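Two Grippers, One Desk

Plirkow's gripper costs $3,049. The Brino costs $2,000 and comes with half the paperwork. Suqin Du spent most of May finding out what the difference buys.
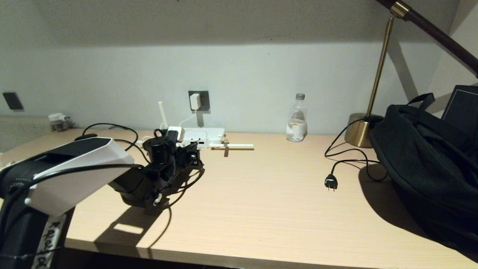
Ailbhe Ó Briain

The black gripper tested at the desk has its motor on top and its cables hanging in loops, and cables were the first thing Du wrote down. "They catch on everything," she says.

She ran each model through 151 picks. The Plirkow missed 12, mostly thin items lying flat. The Brino missed more but was quicker to reset, and its fingers come off with one screw.

Du is keeping the Brino for now.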